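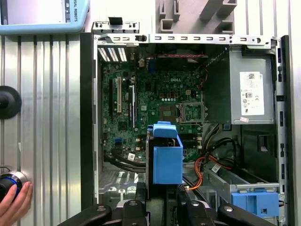 # 新闻稿:Hellon 旧物维修铺十二月搬进 Hartley 旧仓库,零件间第一次对外开放

**即时发布 | Prumville**

先把最要紧的说在前头:Hellon 要搬家了!十二月,我们从 Prumville 河边那间转个身都会碰倒台灯的小铺面,搬到 Hartley 旧仓库的2楼,地方大了,工作台多了,还有一间攒了好多年、一直只有店里人能进去翻的零件间,这回也向所有人开门。

我是 Hellon 的店主,这份新闻稿是我自己写的,没有请公关公司(请过一次,人家把我们写成了“循环生活方式品牌”,熟客拿着那张纸笑了我整整一个夏天)。所以下面的话可能有点啰嗦,各位编辑朋友随便删,联系方式和时间别删就行。

## 我们是干什么的

给还不认识我们的媒体朋友补一句:Hellon 是一家修东西的铺子。收音机、台灯、缝纫机、电饭锅、台式电脑、八音盒、闹钟、唱机、吹风机,能搬上台面的我们基本都看。搬不上台面的,比如冰箱和洗衣机,我们以前看过,后来腰不答应,现在一律介绍给别家。

修得最多的是灯。每年一入秋,天黑得早了,大家就纷纷想起柜子里那盏坏了三年的落地灯。其次是缝纫机,再往后才是电脑。电脑这一块其实挺有意思,很多人以为台式机过了几年就只能当废铁,可是机箱一打开,电源、内存、硬盘这些部件一样一样地测,常常只有一处不对劲。换掉就能接着用,写写文档、管管账、给孩子上网课都够了。我自己记账用的那台就是拿几台旧机器拼起来的,外壳一个颜色,面板另一个颜色,难看得很,我喜欢。

## 新地方是什么样

Hartley 旧仓库从前存过布料,后来存过家具,再后来空了好久。房东 Jevovley 去年把屋顶重新做了一遍,窗子也换了,楼梯保留了原来的宽度,两个人抬一台老式落地唱机上楼可以并排走(我们试过了,抬的是空箱子,但道理一样)。

整层楼424平方米,我们把它分成三块。

靠窗那边是公共工作区,一排长桌,每张桌子配台灯、放大镜、烙铁和一套基本螺丝刀。光线真的好,下午三点多太阳斜进来,看电路板上的小字都不用眯眼。

中间是接待和取件的地方。老店里取件要侧着身子从两排货架当中挤过去,冬天穿厚羽绒服的客人经常带走几个标签……以后不会了。取件台前面放了长椅,等的时候可以坐,旁边有热水,茶叶自备,我们的茶叶不好喝。

最里面就是零件间。

## 零件间,终于说到零件间了

这些年我们拆下来的、收来的、别家关门时整箱搬回来的零件,一直堆在老店后头。有客人跟我磨了很久,说想自己进去找一颗旋钮,我每次都得拒绝,里面实在没地方下脚。

搬家之前我们花了好几个月重新整理,一个抽屉一个抽屉地倒出来、擦干净、写标签,最后编进目录的零件有449种。旋钮、灯头、开关、皮带、梭芯、表针、保险管、喇叭布、电脑内存和扩展卡、老式插头的铜片,按用途排,不按品牌排。按品牌排我们试过一个星期,结果为了一颗谁家都能用的螺丝吵了两回,就改了。

目录会打印出来放在门口,纸质的,也欢迎拍照带走。网上的版本我们在做,做得慢,开业那天大概赶不上,先跟各位道个歉。

零件的价钱写在抽屉外面。旧螺丝和垫片论把卖。旋钮论颗卖。电脑的板卡一律测过再上架,测不过的放在另外一个筐里,标着“拆件用”,给想练焊接或者想找一个小接口的人,价钱便宜,但是不退不换,这一点请务必看清楚标签再付钱。

还有一批东西只换不卖,主要是缝纫机的老压脚和几种停产的灯罩圈。想要的话,拿一件我们没有的来换。什么算“我们没有的”?翻目录,翻不到就算。

## 自己动手的时段

公共工作区按时段预约,每段90分钟。为什么定这么长,是我们在老店试出来的:一个钟头太赶,刚把螺丝全拧下来就到点了,两个钟头又会有人开始聊天。当然你要聊天也可以,手别停就好。

流程很简单,我写在这里,转载的时候可以直接用:

1. 到店或者打电话约一个时段,说清楚要修的东西是什么、大概多大。
2. 带上东西,也带上它的电源线、遥控器、说明书,有什么带什么。
3. 到了先登记,店里的师傅陪你看第一眼,判断能不能在桌上修。
4. 能修就开始,工具随便用,用完放回原来的格子。
5. 修不完可以寄存,贴好名字,下次接着来。

插电的东西,合上外壳之前要请师傅过一遍,这条没有商量。微波炉和显像管电视不能在公共区拆,请直接交给我们。锂电池鼓包的设备也请提前在电话里讲,不要装在包里一路晃过来。

孩子可以来,有大人陪着就行。我们准备了几台专门给人拆着玩的旧机器,有闹钟,也有打字机,拆完装不回去没有关系,下一个来的孩子会继续装。老店那台闹钟已经被装成三种不同的样子了,目前的这种走得最快,一天能多出半个钟头。

## 关于修旧东西,我想多说几句

记者朋友们每次来都会问我环保的问题。环保当然重要,少扔一件是一件,可是如果你在我们柜台前站一下午,会发现来的人讲的多半是别的事。

有人拿来一台电饭锅,内胆磨得发白,问能不能只换底下那根线。有人抱着一台缝纫机,说针脚一直跳,声音也变了。我听了一下,里头缠着一团线头,清出来上点油,又嗒嗒嗒地走起来了。有人搬来一台旧台式机,说里面有很多年的照片,机器修不修都无所谓,照片要紧。遇到这种我们会先把硬盘取下来单独处理,别的往后放,也请大家在家里不要反复开机去试,越试越悬。

我还见过为了一盏灯来三趟的。第一趟换开关,第二趟换线,第三趟嫌新线的颜色不对,要布包的那种,暗绿色。我们翻了两天,在一个装窗帘钩的盒子底下翻到一卷。那卷线现在还剩不少,编进目录了,在“线材”那一页的最后一行,喜欢暗绿色的朋友请早!

也有修不好的。修不好我会直说,能拆的零件你愿意留给我们,我们就抵一部分检查费,不愿意留就原样包好带回去。有一次一位客人把修不好的收音机抱回家当书挡,后来还专门寄来一张照片,书挡得很稳。

价钱方面,搬家之后检查费不变,工时费不变。新增的只有公共工作区的时段费,学生减半。我知道大家看到“乔迁”两个字就开始担心涨价,我自己看到别家乔迁也担心,所以单独拎出来讲。

## 常被问到的几件事

**老店还开吗?** 不开了。搬完以后老店的钥匙就交还,信箱还会留一阵子,寄到老地址的明信片我们收得到。

**之前送修的东西怎么办?** 跟着我们一起搬。取件单继续有效,取件单丢了也别慌,讲得出东西长什么样、哪里坏,我们基本都能对上。

**有没有电梯?** 有一部货梯,慢,关门的时候会响一声,别怕。推轮椅或者婴儿车来的朋友请走货梯,入口在仓库背面,按铃我们下来接。

**能不能停车?** 门前可以短停卸货。自行车放楼梯下面,带锁。

**收不收旧电脑?** 收,完整的、缺件的都收,缺处理器缺硬盘都没关系。请先把自己的资料备份出来。交过来的时候我们会当面登记硬盘,要留要清你来定。显示器只收液晶的。

**收不收旧书?** 不收……每个月都有人问。真的不收。

**你们教课吗?** 会开几堂小课,先从灯具换线和缝纫机日常保养开始,电脑清灰换硅脂排在后面。报名表放在取件台,写个称呼和电话就行。课上用的工具都是店里的,穿一件不怕弄脏的衣服来。

## 开门那天

开门定在十二月的一个星期日,上午十点。没有剪彩,也没有舞台,我跟大家保证没有人讲话超过一支烟的工夫(店里禁烟,这只是个比方)。

上午零件间先开,想挑东西的早点来,进去的人数会控制一下,里面过道窄。中午有热汤和烤饼,附近那家面包铺做的,好吃,我替他们打包票。下午公共工作区免费开放,不用预约,先到先坐,每位限修一件小东西。师傅们都在,你可以只来问问题,也可以带着家里那个“就差一颗螺丝”的宝贝来碰碰运气。

傍晚我们会把几台修好的老唱机摆出来,轮着放唱片。唱片各位自己带,什么都放,上回在老店有人带了一张教游泳的,我们也老老实实从头听到了尾。

想采访的媒体朋友,当天上午九点以后可以先进场拍摄。拍工作台和零件抽屉都没有问题,拍客人请先打招呼,拍客人送修的东西也请先问一声,尤其是电脑。想约我单独聊的,最好挑前一天下午,开门当天我八成在楼下帮人抬东西,说不了几句整话。

## 最后谢几句

谢谢 Jevovley 愿意把楼面租给一家满地螺丝的铺子,还同意我们在墙上钉那么多挂工具的板。谢谢 Prumville 的老客人,听说我们要搬,送来了一大堆装过饼干和奶粉的铁盒,现在零件间有一整面架子用的就是这些盒子。盒子上写的什么口味请不要当真,“黄油曲奇”里面是保险管。

也谢谢这几年把坏东西抱来又抱走、嘴上说“再坏就扔了”的各位,我们新地方见。

**媒体联络:** Hellon 店主,请致电店内或到老店柜台留条,搬家期间下午接电话比较及时。

**开业后地址:** Prumville,Hartley 旧仓库2楼

**转载说明:** 本稿可自由转载和删节,删节后请保留开业时间、地址,以及插电物品合盖前须由师傅检查的那一条。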